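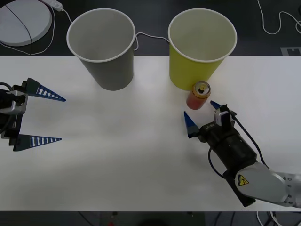

2023-05-19

Bench 2, cups and cans, carrying on from where Manon left it. Writing this up fast before handover, will tidy later (won't).

State of play. Job is the same one: can goes in the right cup. Colour on the cup decides, grey or the yellowy green. Right arm does most of the picking, left arm supposed to steady the cup or take over anything on its side. The full Vorner line will have proper cartons, cups are only standing in till the carton samples come. Lise has chased twice.

Settings at start of day: right arm approach speed down to setting 5, left arm left alone. Grip force as Manon had it. Did not touch the camera calibration, please nobody else touch it either, it took Ginette most of an afternoon.

Morning. First run fine. Second, arm came in low and stopped short of the can, fingers open, sat there. No fault on the screen. Cleared it, ran again, same. Turned out Zachary had reloaded the old job file over the new one. Not his fault, both are called drirnetine_sort and the only difference is a 6 on the end. RENAME THESE. Have put it on the list, but I put it on the list last time as well.

After that ok till the break. Shiny can tops still a nuisance. The sensor seems to lose the rim when the light over the bench is on full. Tried with the end light off and it was happier. Tried with a can turned so the tab faces away, no difference I could see. Want to try matt stickers on the tops, Güven says that's cheating as the real ones won't have stickers. He's right but I'd still like to know.

Long fingers on the left arm: still not sure about them. Good reach, soft on the paper cups, doesn't crush them. But they close from wide open and take ages, and you can't tell from where the operator stands weather they've got hold or are only touching. Short pads on the right are much easier to read. Manon wants the short ones both sides. I'd keep the long ones till we've had cartons in, then decide.

Talk with the packing people, middle of the day. Writing this down properly because Lise asked for it and because I'd forget half.

Ginette, Güven and two from the Sutumia side came over and watched for a good while. Main points as I heard them:

- Ginette: picking itself she won't miss. Her wrists have been bad since last August. What she doesn't want is to end up stood watching it. Says watching is more tiring than doing, you can't drift off and you can't get stuck in either. Fair. I don't have an answer.

- Güven: who gets the blame when it puts a can in the wrong one? At the moment if a carton goes out wrong there's a packer's number on the slip. Asked what number goes on the slip now. Nobody had thought about it. Needs sorting before it goes anywhere near the line, not after. Lise to take upstairs.

- Both of them on pace. At hand packing the pace goes up and down, people help each other out, somebody goes and gets the tape. Arms don't do that. If the person feeding it has to keep up with it then the person is working for the machine. Suggested a feed buffer so whoever's on it can load a batch and walk off for a bit. I like this. It's a rack and a bit of software, not hard.

- One of the Sutumia lot (didn't catch the name, sorry) asked about hours. I said I don't know and that I'm not the one to ask, which went down about as well as you'd expect. Lise really does need to come and say something herself, even if it's only that it isn't settled. People fill the gap with the worst thing they can think of.

- Ginette again: wants to be trained on teaching the positions, not only on the stop button. Says she knows where the cans jam and which cartons bow in the damp and we don't. True. She spotted the left cup creeping before I did. Put her down for the teaching session with Zachary, and Güven if he wants it. They should be paid at the setter rate while they're on it, have said so in the mail to Lise.

Afternoon. Ginette had a go on the pendant for a bit. Moved the pick point a touch higher up the can and the approach looked smoother straight away. Saved as 501, don't overwrite. She also said the stop is in a daft place for anyone left handed, you've to reach across yourself. Moved it to the near corner on a temporary bracket. Needs a proper one. Mugo do a clamp version, Zachary getting a price.

Tape the floor cables. I've said it, Manon's said it, and now we've got visitors from packing standing round the bench looking at the arms and not at their feet. Doing it tonight or first thing, whoever's in.

Other bits
- guarding drawing for the line version still shows the old bench height. Manon to redo
- spare pads for right gripper: order, we're on the last set
- the loud warning beep at start of cycle. Packing hate it already. Can it be a light? Check with safety before anyone unplugs anthing
- carton samples. Lise. third time of asking

For Manon, coming on next: leave 501 loaded, end light off, speed where it is. If the left arm won't home, move it by hand clear of the cup first and then try again, it's only being awkward. Note down any missed picks with which cup it was meant for, the log doesn't keep that and Güven wants to see it.

Buffer rack sketch is on the back of the old job sheet, in the tray.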